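Color and Perception, Unit 5: How Background Changes Color
Notes by Nerea Collado
Revised 2020-01-26

Before we start: bring your gray cards back to class! We need them again for the afterimage exercise, and the spare set is locked in the Montes studio.

1. Where we left off

Last time we mixed paint and talked about what the pigment does to light. This unit is about what the eye and brain do next, and for me it's the best part of the whole course. You can mix a gray with great care, put it down on a sheet of yellow paper, and watch it turn faintly violet. The paint is the same paint. Put the same gray on a sheet of blue and it drifts toward orange. I've been teaching this for years and I still get a little thrill every time the sheets come out.

The name for it is simultaneous contrast. A color pushes its neighbor away from itself, in hue, in lightness and in strength (we also say saturation, or chroma, and for this course you may treat those two words as the same).

2. Three kinds of push

Lightness. A middle gray looks lighter on black and darker on white. Easy to see, and the one most people already know.

Hue. The background tints its neighbor toward the opposite color. Red pushes toward green or blue-green, yellow toward violet-blue. Small patches show it best, and so do weak colors.

Strength. A dull pink on gray can look quite rosy. Set it on hot red and it goes chalky. Trinidad Vallejo's poster for the Berine music festival uses this all over the place: the "white" lettering is a pale pink, and you'd never guess until you cover up the red around it.

3. Neutral grounds

Designers love a dull ground, and for good reason. Grays and gray-browns do very little pushing in hue, so whatever sits on them gets to look like itself. Watch out, though, for a ground that leans warm. Put cyan on a brownish surface and it can gain a bit of punch, while a pink has a closer relative under it and has to rely more on lightness to stand out. Squint when you compare. It blurs the edges and lets you judge lightness first.
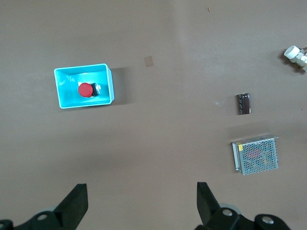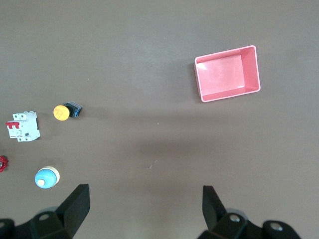
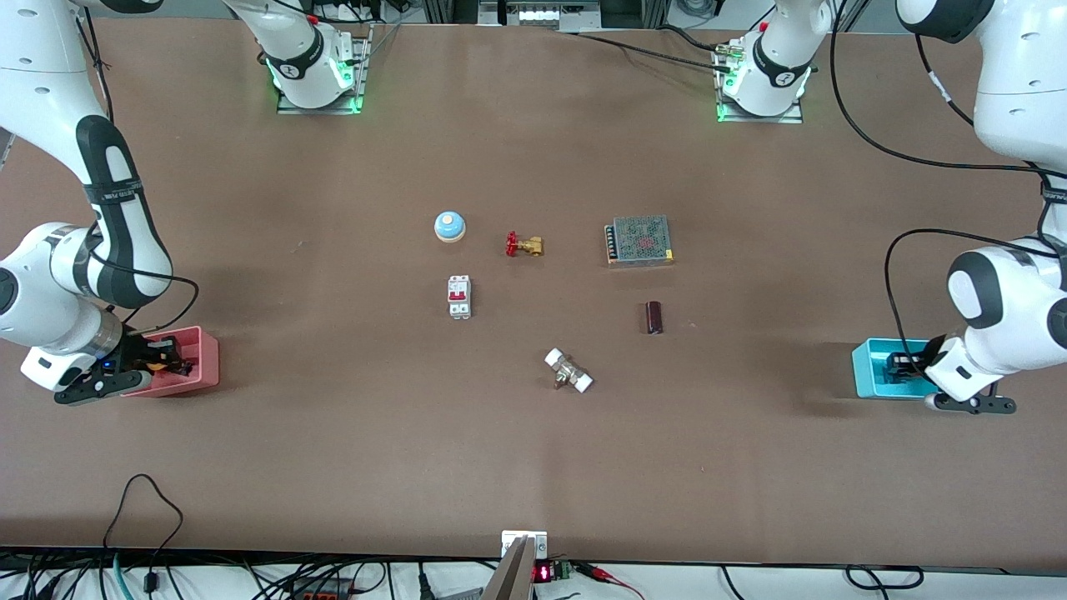

Cyan in the first, pink in the second and third, all on brownish tabletops.

4. Exercise A: one color made to look like two

Work in pairs. You need colored paper, scissors, glue and a sheet of white board.

Cut two small squares from one sheet, so there's no arguing later about whether they match. Try them on different pairs of backgrounds until they look as far apart as you can get them. Go slowly! The first pair you like is almost never the strongest, and it's worth trying at least 10 before you glue anything down. A middling, slightly muddy color usually travels farthest. Bright ones are stubborn.

Add a thin strip of the same paper joining the two squares, on a flap you can lift. Flap down, they match. Flap up, they part ways again.

5. Reading

Janen, chapter on grounds and borders, through page 26. Skip the box on printing inks unless you're curious (I am, so ask me).

The Trusanow swatch book is on the side shelf. Please put the pages back in order.

6. For next time

Finish Exercise A and bring one found example from a package, a street sign, a sweater, anything. Write two or three sentences on which of the pushes you think is at work. Wrong guesses are welcome, and we'll test them with the gray cards.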